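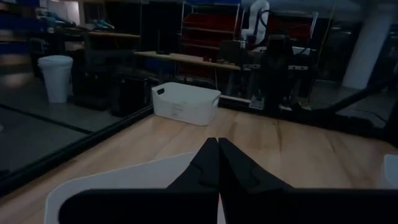 The width of a solid top changes with moisture content and the length, for practical purposes, does not. Everything in Miloslav's question follows from that, so I will work through his numbers first and leave the finish until the end. The corner is a separate matter and a quick one. A generous radius like the one on that off-white panel at the lower left is worth copying on any surface people walk past, and it makes no difference at all to movement. Cut it after the top has been fitted and the overhang checked, otherwise the template gets used twice.

On February 3, 2020, Miloslav Čierny wrote:

> The ash table I built for the reading room has opened up
> along two of the seams over the winter. Top is 700 mm wide,
> six boards, edge glued, the widest board is 119 mm. It is
> held down with screws straight through the end rails, outer
> pair 578 mm apart. Both gaps start at the same end and die
> out before the middle. The longer one runs 200 mm.
>
> I have been told to run thin CA into the gaps and forget
> about it. I have also been told that six boards is too many
> and I should have used four. Is either of these right?
> The finish is three coats of Donura hardwax and I would
> prefer not to strip it.
>
> Miloslav

Neither, in my view. Taking the points in order.

1. How much the top wants to move

For flat-sawn ash I use 0.00274 per one per cent change in moisture content. A heated building with no humidification can easily take a top through four points between late summer and the end of winter. Over 700 mm that comes to 7.7 mm. If the boards are closer to quarter-sawn the figure will be well under that, but work from the larger one unless you can see the end grain and are sure of it.

The number of boards does not enter into it. A single 119 mm board moves 1.3 mm on the same assumptions, and the glued panel moves by the sum of its boards however you divide it up. Four wide boards would have moved the same total and would probably have cupped more. Whoever told you otherwise may have been thinking of loose planks, where each joint takes up its own share.

2. What the screws are doing

Between your outer screws the top wants to shrink by 6.3 mm and the rail underneath is holding it to almost nothing. The rail is long grain in that direction and will not give. Something else has to, and the weakest place is usually a glue line near the end, where the wood dries first. Your gaps starting at the end and closing before the middle fit this well.

I can't rule out a starved joint from here. If the inside of the gap shows a clean, shiny glue surface with no torn fibre, suspect the glue-up. If there is fibre stuck to both sides, the joint was sound and the restraint broke it.

3. Looking at the seams before touching anything

Turn the overhead lights down, put one lamp low at the far end and sight along the boards. A darker line between two planks may be an open joint, a bevel, old filler or just two boards of different colour meeting, and you will not sort these out by eye under flat light. Reflections help. Pale soft ones like those on the planks below show you where the surface is carrying some sheen, and if you move your head and the reflection jumps as it crosses a seam, the two boards are at different heights. Confirm with a feeler gauge. Write the readings on masking tape beside each seam, with the date, and take them again in March.
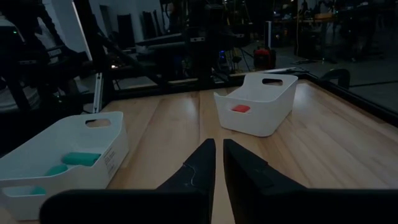

4. Releasing the top

Do this now, before any gluing. Take out all the end rail screws except the centre one at each end. Elongate the remaining holes across the width of the top. With the centre fixed, each outer screw has to allow for half the travel, 3.2 mm, and I would give it 5 mm either way so that it does not matter where in the cycle you happen to fit it. Pan head screws with a washer, snug, not tight. Countersunk heads will wedge in the slot and put you back where you started.

Figure-eight fasteners are fine if they have room to swing. The Gremden pattern with the square shoulder needs its recess opened up on one side or it binds. Tatiana Murín posted a drawing of this to the list a while ago and I have not found anything to add to it.

5. Closing the gaps

Once released, leave it two weeks. Some of the gap may close. Do not run CA into it: it will sit on top of whatever wax has gone down the joint, and when the boards swell in summer a hard fill has nowhere to go. The edges crush slightly, and next winter the gap comes back wider.

If it pulls shut under light clamp pressure, clean out the wax with a sliver of card and solvent, let it flash off properly, work in an ordinary PVA with a thin blade and clamp. If it needs heavy pressure, rip down the joint, take a pass off each edge and reglue. You lose a few millimetres of width, which nobody in the reading room will mind.

Birdie Szabo's method of letting in a tapered sliver of matching wood also works on a gap that short, provided the sliver is glued to one side only. I would keep it for tops that can't be taken off their base.

6. Finish

You should not need to strip it. Hardwax oils can be patched. Abrade the two boards either side of the joint over their full length – not just the last 200 mm, the edge of the patch will show – and apply a thin coat. Wax the underside too if you have not already. It will slow the exchange of moisture and reduce cupping, but the seasonal total stays much the same, and it is no substitute for the slots.

I have no experience of Donura over PVA residue. Shinji Onishi has used it a good deal and may be able to say whether squeeze-out needs to be scraped or can be wiped.

One question back: are the long rails screwed the same way as the ends? If so, the screws on one side will be fighting those on the other and they need slotting as well.

Rekha Nigam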